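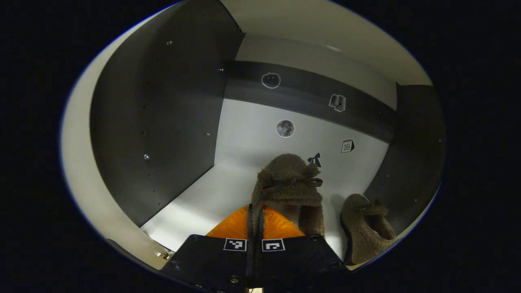 7.4 When the gripper loses its place (fault 20)

Fault 20 means the tracker has lost the two square markers on top of the gripper and is now guessing. It guesses with great confidence. The usual result is a recorded path that sends the fingers through the floor of the enclosure, and the Trerkari arm, being obedient, will try to follow it.

Work through the steps in order. Most people skip to step 6 and are back at step 1 by lunch.

1. Let go of the trigger and set the gripper down on the enclosure floor, markers up. Do not set it down on a slipper. Soft items let it tilt, and a tilted gripper clears the fault for just long enough to get your hopes up.

2. If a replay is running on the arm, press the red stop button on the Katside base unit. The pause key on the screen finishes the current move first, and the current move is the one you are worried about.

CAUTION: Keep hands out of the enclosure until the arm light is steady amber. Blinking amber means the arm is still holding a move in memory.

3. Wipe both markers with a dry cloth. No alcohol, no glass cleaner. The black ink comes off on the cloth and the tracker can't read the cloth.

4. Check the screws in the gripper's upper face. They should sit flush. A raised head throws a shadow over the nearest marker under the ceiling light, and that alone can bring on the fault.

5. Look at what is in the enclosure. Shaggy fabric is fine for tracking but sheds into the finger slides, so brush the slides out after any session with the fuzzy slippers. Shiny items are the other way around: clean to handle, bad for glare. If an orange dome or anything else glossy is right in front of the fingers, move it back by hand and see whether the fault clears.

NOTE: Leave the wall stickers alone. The moon, the open book, the calendar and the rest give the tracker something to hold on to when the markers drop out. A site running release 7 peeled them off to tidy up and then reported fault 20 every morning until April.

6. Hold the gripper level with the fingers closed and press RESET for 8 seconds. The base unit beeps once at the start and twice at the end. Three beeps means you let go early — go back to the top of this step.

7. Record a short test path in the air, touching nothing. Play it back on the screen only. If the drawn path stays inside the walls, go on. If it wanders out through a side panel, repeat steps 3 to 6 once.

8. Delete every path recorded after the fault first showed. Some will look perfectly good. Delete those too.

WARNING: Never replay a fault 20 path on the arm at reduced speed "to see what it does." It does the same thing, slowly, with the same force at the end.

If the fault comes back within 10 minutes, stop using the gripper and send it to the Van Rooij service desk with the base unit log. Send the log even if it looks empty. Units arriving without one go to the back of the line at Mustthorpe, and it is a long line.

7.5 Fingers do not meet

See 7.4, step 5, and brush out the slides before touching the adjustment screw.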